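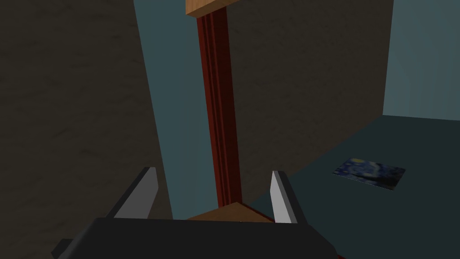
Should a simulation licence be funded from the same capital request as the two-armed mobile unit?

Where the finance office permits it, a single request is preferable, as the licence and the unit will be reviewed against the same milestones.

Equipment Planning – Door Handling Evaluation
Thread started 2024-06-20

vhaverford
I am preparing the capital request for the residential assistance programme and would appreciate members' views. Darari has quoted for one two-armed unit with a service term of 47 months. Pradema has quoted for the simulation seats only. Our allocation covers 12 seats or the unit with four seats. I am inclined towards the second arrangement. The floor plan under evaluation includes a bedroom with an adjoining toilet, and the doors are the principal concern.

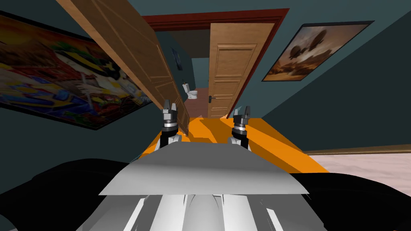

The approach to the doorway governs the reach specification, and reach is the largest single item on the Darari quotation. I should prefer to settle it before the request goes to the finance office.

u_baumgart
I must disagree with the second arrangement. Four seats will not support the present group. My recommendation is to purchase all the seats this year, complete the door trials in simulation, and defer the unit to the next budget cycle.

X. Dvorak
With respect to Ms. Baumgart, deferral carries its own cost. Our centre deferred a similar purchase and the revised quotation arrived with a longer delivery period – 78 days, plus freight. Has Darari confirmed whether the grippers are included in the base price? Ours were invoiced separately.

vhaverford
They are listed as a separate line. I have requested a consolidated figure. 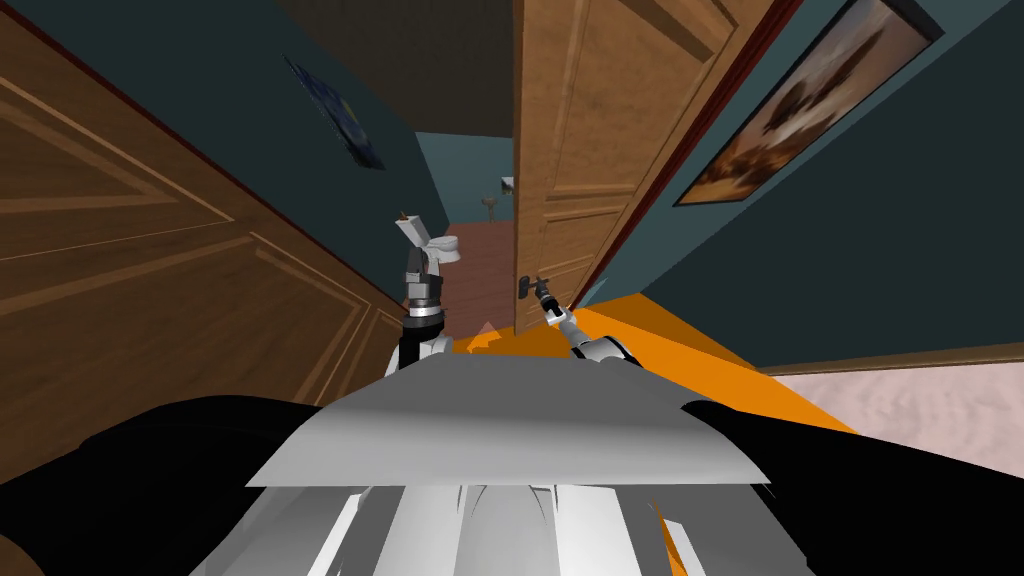
Lever handle trial, right arm, bathroom door.

lubica.h
The lever handle is the easier case. Any colour of paint or grade of timber may be modelled, but round knobs and self-closing doors should be written into the acceptance criteria now. Vodine omitted them and had to pay for a variation.

u_baumgart
I support Ms. Hrnčiar's point on the criteria. My position on the seats is unchanged.

V. Mészáros
Could the licence be staged? Pradema has offered our labour group quarterly additions to an existing agreement. Four seats in June and the remainder later may satisfy both views.

vhaverford
Thank you. I will put the question to Pradema and post their reply in this thread.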